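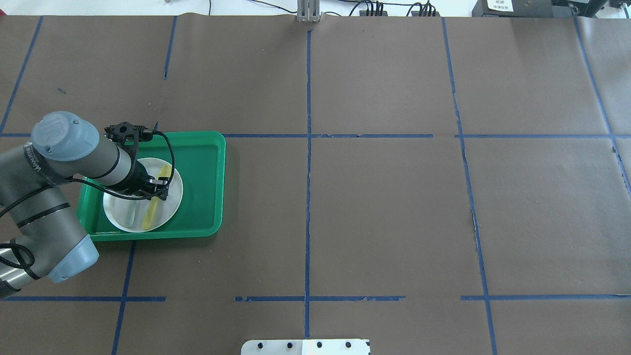
*Green tray, white plate, blue tape on brown paper.*

The feeder barge out of Tismont started running again in January, and I've been using it for our Farnum freight ever since. It makes the trip in 9 hours, dock to dock. A truck is faster if the bridge is open, but there were two closures that month and I got tired of guessing.

Privow handles the booking. Their cutoff is 4 p.m. the day before sailing, and they mean it. I missed it once by a few minutes and the box sat on the quay until the next run.

The barge carries up to 800 tons. On my last load we had 19 pallets in one container, which cleared the gate at Farnum without an inspection. Drayage on the far end was slower than the barge people told me it would be. The yard has one working reach stacker, and trucks line up behind it all morning.

Baldursdóttir, the other line on the river, quoted me a lower rate but only sails every second week. I'm staying where I am until summer rates come out.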